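**Clumance planner update enters bench trials**

The Murnine software group has released a new version of Clumance, the motion planner used for the computer assembly task. The release changes how the planner treats cables. Earlier versions ignored them when choosing a path into the case - the new one marks them as soft obstacles and plans a wider approach.

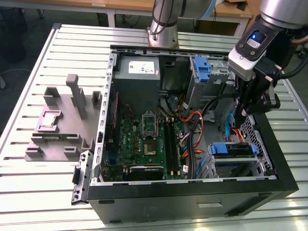 *Assembly bench, with the processor and memory module set in the fixture beside the open tower.*

The planner was tuned on 3000 simulated insertions, and 1236 recorded arm paths were replayed to check for regressions. Planning is now limited to 10 seconds per move. Teams using the Jedemeo perception package should update both together, as the cable labels have changed. Release notes are on the Fekete server.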